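Leader arm or hand guiding for a toy kitchen task?
Forum: Arms and Manipulation > Teaching and Demonstration
Thread started by bracket_left

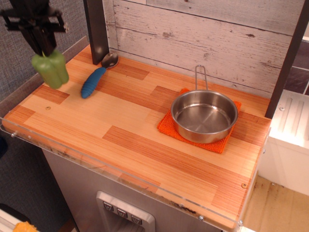 I'm trying to decide how to record demonstrations for a pick and place set and I'd like opinions before I commit to a few weeks of it. The task is simple on paper: take the vegetable off the counter, put it in the saucepan, let go, back off. At the moment I drive the arm with a small leader arm clamped to a desk. The approach is fine and the grasp is mostly fine. The trouble is the last part. The pan is small and sits on an orange pot holder that isn't fastened down, and the wire handle loops up toward the back wall, so coming in from that side is out. The spoon stays on the counter between the two on purpose, because I want the policy to cope with clutter. With the leader arm I get almost 100 usable demos in a long day. A friend at Nokbridge says I'd get cleaner ones by grabbing the arm and moving it by hand in gravity comp. Has anyone here done both on the same task?

---

tarn_ops
Both, yes. Hand guiding gives smoother paths and worse data, at least for camera policies. Your arms and sleeves are in every picture. You then have to replay the joint path with nobody in view and record that, and on replay the vegetable is never quite where it was. We lost a good share of ours at the replay step.

---

mullion
I'd disagree with "worse data" as a blanket statement. If the object goes back to a marked spot before each replay, the loss is small. We used pencil marks on the counter and replayed 100 demos over two evenings. Four failed. The paths were much shorter than anything we got from teleop, with hardly any pausing.

---

tarn_ops
Pencil marks fix your start positions, though. OP wants clutter and variation. If every start is on a mark, the policy learns the marks.

---

mullion
You can have 18 marks. Nobody said one.

---

bracket_left
Marks are possible, but the counter is pine blocks in different shades and I worry about adding anything else for the network to latch on to. It already seems to like one of the darker blocks. When I put the pepper there it goes straight for it. Move it a couple of inches and it hovers.

---

gripfeel
That sounds like a coverage problem to me more than a teaching method problem. How many start positions do you have now?

---

bracket_left
16, in a loose grid. I don't measure them. I also turn the object by hand between episodes.

---

gripfeel
Then I'd keep teleop and spend the time on more starts. A few things that helped us on the same kind of task:

Do the release slowly and record a full second after the fingers open. If you stop recording the moment the object drops, the policy has no idea what to do next and it sits there squeezing air.

Decide on one height for carrying and stick to it. Ours was just above the pan rim plus a finger width. When two operators used different heights the policy averaged them and hit the rim.

Throw out any demo where you hesitated over the object for more than a couple of seconds. Hovering in the demos becomes hovering in the rollouts.

---

oldservo
I'd argue with the last one. If you throw out every hesitation you also throw out the corrections, and those are the demos where the arm is slightly off and gets back on target. I keep them and trim the dead time with a script. Cut any stretch where no joint moves and the gripper command doesn't change, leave the rest alone.

---

gripfeel
Trimming is fine if your timestamps are clean. Ours weren't.

---

clustex_user
What leader arm is it? I had the Clustex one and the grip trigger had a dead zone at the closed end. On soft toys you can't tell whether you're holding or crushing. It made every grasp look the same in the data whether the part was soft or hard.

---

bracket_left
Same one. I noticed the dead zone but assumed it was me. The pepper has lobes, so how it sits in the fingers depends on which groove they find. If I close on a groove it holds. If I close across the top of a lobe it tends to roll out on the way up.

---

clustex_user
It's the trigger. There's a calibration routine, run it with the spring disconnected and then again with it on. Takes ten minutes. Before that I was closing all the way every time out of habit.

---

mullion
The groove thing is an argument for hand guiding, by the way. With your hand on the wrist you can turn it a few degrees and watch the fingers settle. With a leader arm you're guessing from a yard away.

---

tarn_ops
Or move your chair. I'm serious. We had the operator at the Tarnach bench sitting behind the arm and the success rate of the demos went up when she moved to the side with a view into the pan. Operators should also see the camera feed the policy gets. If you can't do the task from that feed, the policy probably can't either.

---

oldservo
Agree with that one. I do the first ten with my eyes on the counter and the rest from the monitor only. It's slower and my demos are uglier, but they only use what the camera can see.

---

bracket_left
I stand to the side already, but I've never tried it from the monitor alone. My view of the pan from there is good. My guess is that depth will be the hard part. The inside of the pan is polished and throws reflections, so it's not easy to judge the bottom on a screen.

---

gripfeel
You don't need the bottom. Release at the rim height and let it fall in. It's a plastic pepper.

---

mullion
Unless it bounces out. Ours did, with a hard plastic tomato. We ended up lowering it in.

---

sauer_k
Coming in from the Sauerland group, we split the difference. Hand guiding for the grasp only, saved as a short library of grasp poses relative to the object, and teleop for everything else. It was more work to set up than I'd recommend to one person. If you're alone, pick one method and do a lot of it.

---

bracket_left
I am alone, so that settles that part. Plan is to recalibrate the trigger, do a batch from the monitor on Thursday, and keep the hesitations but trim them. I'll try lowering into the pan for half and dropping from the rim for the other half, trained separately so they don't get averaged.

---

tarn_ops
Put some tape under the pot holder while you're at it. If the pan shifts between demos and you don't notice, you'll be chasing that for a week.

---

oldservo
I'd leave it loose. It'll move in real use too.

---

tarn_ops
Tape it for the first batch, then. Loose later.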